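Looking After a Car That Sits in the Garage Most of the Week

Posted 05/12/2022 in Workshop Tips

A car that only goes out for groceries needs a different kind of care from one that does highway miles every day. Short trips are hard on the battery, and long rests are hard on the tires and brakes. Most of the jobs below can be done at home with ordinary tools.

Battery

Short drives don't put back what the starter takes out. If the car moves less than once a week, use a maintenance charger. Connect the red clamp to the positive post first, then the black clamp to bare metal on the engine or wherever the owner's manual says. Plug the charger in last. When you are done, unplug it first.

Clean white or green crust off the posts with a spoonful of baking soda in a cup of water and an old toothbrush. Wear gloves and eye protection. Rinse, dry, and wipe on a thin coat of petroleum jelly.

Tires

Check the pressure in the morning before the car has been driven. The right number is on the sticker inside the driver's door. The number molded into the tire is the maximum and should not be used as the target. If the car will be parked for a month or more, roll it forward a foot or so every week.

Look at the date code while you are down there. Tires on a car like this often get too old before they wear out. Mine were at 6 years with plenty of tread left, and there were small cracks all along the sidewalls. I replaced all 4.

Brakes

Light rust on the rotors after a wet week is normal and comes off in the first few stops. On level ground, in a closed garage, I leave the parking brake off for long rests and use wheel chocks, with the transmission in Park. On a slope, use the brake as well.

Wheel nuts

Tighten them by hand first, then in a star pattern with a torque wrench, with the car back on the ground. Look up the setting for your model. Check again after 100 miles.

Floor and storage

Put a flat piece of cardboard under the engine overnight now and then. Brown or black spots usually mean oil, and green, orange or pink usually means coolant. Clear water under the passenger side in summer is normally just the air conditioner.

Keep fluids in their original bottles, on a shelf out of reach of children, with the opening date written on the cap in marker. Brake fluid takes in water from the air, so throw out an old open bottle and buy a small new one.

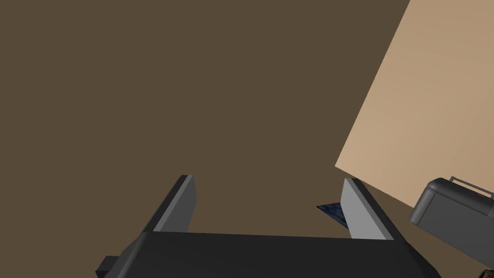 Used oil goes back into a clean jug with a tight lid. Here in Skorkbridge the recycling center takes it on Saturdays, along with old filters if they have been drained overnight. Don't mix it with coolant or they will turn it away.

Mice

They like air filter boxes and the space under the hood. Open the filter box each March and again in the fall. Shredded paper or seed shells means you need traps along the garage wall. Don't keep bird seed or pet food in the same room.

Fuel

Gas older than a few months starts to go stale. Fill the tank before a long rest and add stabilizer, then run the engine outdoors for ten minutes to get it through the lines.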